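Review: Lakik tower drink dispenser, after one September of parties
2020-09-10

We bought the Lakik tower for a family reunion and have used it at every cookout since. I had been using two glass jars with plastic spigots, and both of them leaked at the nut. I wanted something that poured without a puddle and didn't take up half the table.

The first thing to know is that it's tall. It would not fit under my kitchen cabinets, so it lives on the bottom shelf of the pantry and gets put together when we need it. Setup takes me 4 minutes. The tank screws down onto the base, and you have to get the gasket flat or it will weep from the joint. Mine was folded when it came out of the box. I took it out, wet it, pressed it back in, and it has been fine.
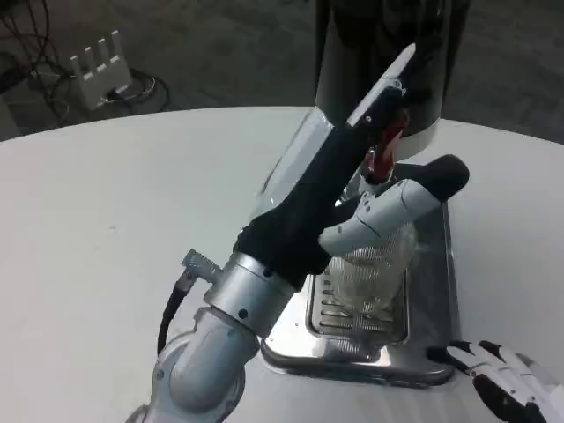
Can you put soda in it?
You can, but it goes flat faster than it would in a closed bottle. I stick to iced tea, lemonade and water.

The tap is the best part. It takes a light pull and shuts off clean, with one or two drips after. Kids can work it if the table is low enough. With the tank full, the pour is fast, and people overfill their cups until they get used to it. Near the bottom it slows down a lot, and the last bit won't come out unless you tip the whole thing. I leave it and pour it down the sink later.

For iced tea I brew it strong the night before and chill it in the fridge in pitchers. Don't pour it in hot. The booklet warns against it, and I have no wish to test that.

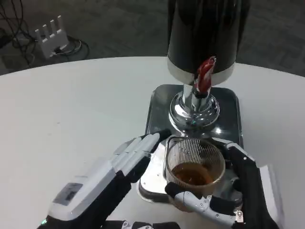 Loose fruit is a bad idea too. I put lemon slices in the first time and a seed got stuck in the valve. I had to drain the tank into a stockpot to get it out. Now I set the lemon out in a bowl and let people add their own.

Cleaning is a chore. The tank is narrow and my hand doesn't fit to the bottom, so I bought a long bottle brush from Pluseck. Take the tap apart every time you use anything with sugar in it. There are 2 small rings inside, and they come out with a toothpick. Shiny parts show every fingerprint, if you care about that.

I also looked at the Cekside model, which costs 20 dollars less. My sister-in-law has one. Her tap is stiffer and the base slides around on a smooth table. I'd pay the difference.
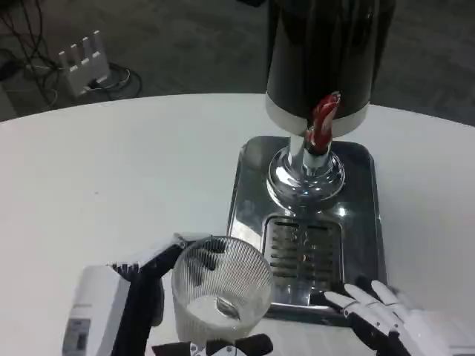 The dispenser on its drip tray, with the red tap handle at the front.

I ordered from Bañuelos, and the box arrived with a dented corner but nothing inside was hurt. Spare gaskets are sold separately. Shipping on mine took 18 days, so order one ahead of time if you have a date in mind.

Would buy again for groups. For a family dinner, use a pitcher.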